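Home | Guidance | Interviews | Standards Watch | Contact

Writing the rules for a folded shirt
Last updated: 2025-09-07
Reading time: 4 min
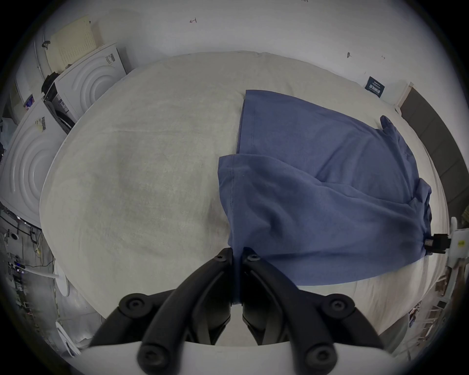
A fold of blue fabric held between the fingertips of a hand-held gripper, with a second gripper at the right corner of the garment.

Khoa Lưu edits the handling guide used by Soston, where demonstrations of household tasks are recorded with hand-held grippers and later used to train robot arms. The guide started as a single page. The current version has 8 sections, and the one on textiles is the longest.

"Rigid objects more or less take care of themselves," Lưu says. "A cup is where you left it. With cloth, every grasp changes the object, so two operators who both believe they are following the same instruction will produce two different recordings."

The textile section opens with the grasp. Operators are told to close the fingertips on a fold of material, with at least two layers between the tips where the garment allows it, and to pause before lifting. Pinching a single layer in the middle of a panel is permitted only when the task sheet calls for it. Lưu wrote the pause into the rule after reviewing a set of 200 shirt demonstrations in which the closing of the fingers and the start of the lift could not be told apart in the logged signals.

"You need a point where the width has stopped changing and the hand has not started moving," he says. "If those overlap, the person labeling the data has to guess, and each labeler guesses in a different place."

Two-handed work has its own rules. One gripper is named the holding hand and the other the working hand, and the names stay fixed until the task sheet marks a change. The holding hand keeps a corner or an edge under light tension. It may not drift toward the working hand to make the reach easier. Sang Lương, who trains operators at Barnoseo and commented on the last two drafts, considers this the most frequently broken rule in the guide.

"People help themselves without noticing," Lương says. "Their right hand creeps in by a few inches — and the slack it makes is then part of the demonstration. A fixed arm copying that will have slack too."

The two do not agree on everything. Lương would like the work surface to be specified, down to the type of cover. Lưu has kept it open. The guide requires that the surface be recorded in the session notes and not changed during a session, and it leaves the choice of surface to the site. A plush cover grips the cloth and hides small slips, he concedes, while a bare tabletop lets the garment travel. He wants both in the data.

"If we standardize on one table, we have written a standard for that table," he says.

Failed attempts are the other open question. Under the present text, a dropped corner is left in the recording and flagged, and the operator continues from wherever the garment fell. Smoothing it out by hand ends the take. In the last review cycle 273 takes were flagged this way, and 7 of them were later withdrawn, all for a missing flag at the second drop. Lương thinks operators should be allowed one restart.

"A restart is cheap for the operator and expensive for everyone after that," Lưu replies. He would accept it if the restart were logged as a separate take with its own notes.

Comments on the draft close in January. The Hoàng and Erholm sites will then run it for one full cycle alongside the old text, using the same garments and the same task sheets, before the wording on restarts is settled.

Previous | Next | All interviews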